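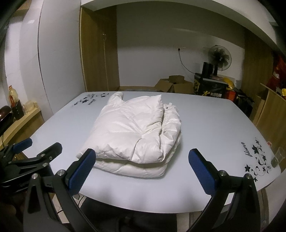

Search this board... Go Advanced search

Board: Small Automation > Buying and Budgets
Topic: Handhelds first or arms first? Garment folding on a small budget

hemline_ops
We run returns for a few outerwear brands and want to get to automated folding at one station, then two. The product that hurts us is the padded jacket. Shirts we can fold fast enough by hand. Puffers take up the whole table and everyone folds them differently.

I have two quotes on my desk. One is for a pair of bench-mounted arms from Amstead with install. The other is for Korncombe hand-held grippers at $555 each, which we would use to record people folding before we own any arms at all. My boss, Segundo Nina, would like a single purchase order and one delivery. I would like to spend small first. What would you put in the plan, and what did you forget in yours?

binpicker
Handhelds first. You can find out in a month whether your task is even doable with a two-finger gripper. If your best folder can't do it with a pair of those in her hands, the arms won't do it either, and you've saved most of the money.

tolerance_stack
I disagree with that. We did handhelds first and ended up with recordings from grippers whose fingers opened wider than the ones on the arms we bought later. A good part of it was no use to us. Pick the arm and the end effector first, on paper at least, and then buy the handheld that matches. If Amstead can't tell you the jaw opening and the pad size in writing, don't sign.

binpicker
On paper, sure. That isn't the same as paying for the arms up front.

tolerance_stack
Fair. But "on paper" has to be a line in the plan with a person's name on it, and most plans I've seen don't have it.

hemline_ops
The Amstead lead time is 14 weeks, so even if I order in February I have a long gap to fill. That's part of why I like the handhelds.

quilted_pete
I've done padded coats with these. Buying list from our setup, in the order I would spend the money:

1. Grippers. Budget for left and right hands plus one spare. A coat has a body that wants to spring back up, a collar, cuffs and a zipper, and you nearly always want one hand holding while the other one moves. Working with a single gripper teaches you how to do it badly. Let the people doing the folding try the handles before you order, as a grip that's fine for ten minutes can be miserable by lunch. 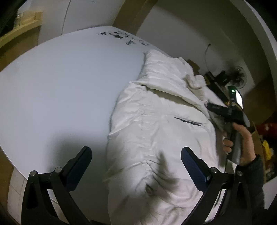 2. Pads. Order spares with the grippers. Textured pads are the ones to get for shiny shell fabric. Chala sells replacements in sets, and they went on our fingers without any trimming. Check the fit on yours first.

3. Table. A big smooth top with rounded corners. Ours is a Gundwood with printed decals. Fabric slides on a glossy top, which helps when you're turning a coat and annoys you when you're trying to pin a sleeve down. Whatever you choose, use the same top under the arms later on.

4. Lights. We spent nothing here and regretted it. White quilted fabric on a pale table is hard to read, and what you're left with is mostly shadows along the seams. Put in a real number for this.

5. Storage and somebody's time to look through recordings. This was our biggest cost and it wasn't in the original budget at all.

hemline_ops
Useful, thanks. How many different garments did you use?

quilted_pete
17 coats, mixed sizes. I'd spend more on garments if I did it again. They're cheap compared with everything else on the list, and you can pull damaged returns for nothing.

marlo_k
Going to be the sour one. Has anyone priced a folding board and one more part-time person? For two stations of outerwear I can't see arms paying back. Jackets are seasonal. What do the arms do in June?

binpicker
He said he wants to get to two stations, so presumably there's more volume behind it.

hemline_ops
There is, but marlo_k has a point and Segundo asked me the same thing. June is swimwear and light shirts. I don't have a number for that yet.

tolerance_stack
Then that number goes ahead of everything on Pete's list.

marlo_k
Agreed, for once.

hemline_ops
Where I've landed for now: three Korncombe handhelds, two sets of Chala pads, one table, lights, and a proper allowance for review time. Amstead gets a list of questions about jaw opening and pads and no deposit. Segundo is willing to split the order if I show him the summer volumes. I'll post what Amstead says.

tolerance_stack
Ask them who pays for shipping if a finger assembly goes back. We paid.

Topic closed to new posts by moderator. Reader comments remain open.

Reader comments

dockdoor9
Did Amstead ever answer about the jaw opening? Same question here for a different model.

s_varga
Second the point about the table. We changed ours halfway through and had to record a lot of it over.

laundrytech
For item 5, get the review time quoted in hours per recorded hour. Ours came in at 2 and I had budgeted for half of that.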